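Skoltent: Inventory and Records Clerk (part time)
Skirnton site, reports to Kenza Ait Brahim
Posted 10/04/2020

Skoltent supplies dried and chilled food ingredients to bakeries and institutional kitchens. The clerk maintains stock records for the Skirnton warehouse and reconciles them against the Kusteris ledger.

Hours: 27 per week, mornings. Fixed term to the end of January, renewable.

Duties
Enter goods-in notes on the day of receipt.
Cycle count 124 bin locations per week and log variances.
File lot numbers and best-by dates for all perishable lines.
Prepare the monthly variance report for Clyde Whitfield in Accounts.

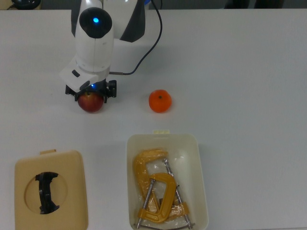
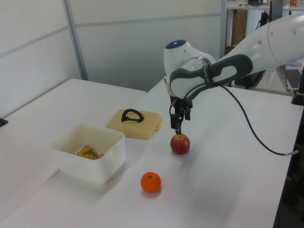
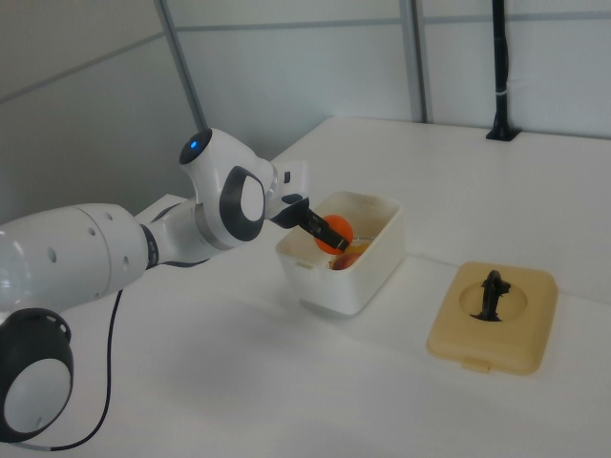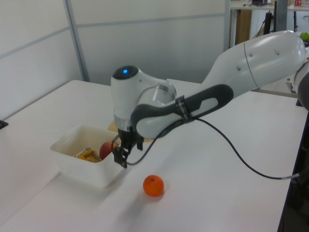
Requirements
Three years in stock control, purchasing or bookkeeping. Working knowledge of spreadsheets, including lookups and pivot tables. Able to lift cartons unassisted and work in the chilled section for short periods. A forklift license is useful but not required.

Pay is hourly, grade 3, with paid leave accrued from the first shift. Parking is on site. The Samir bus stops at the main gate.

To apply, send a resume and the names of two references to Kenza Ait Brahim, Skoltent, Skirnton. Put "Records Clerk" in the subject line. Short-listed applicants take a written test on unit conversion and ledger entries before interview. Applications without references are not processed.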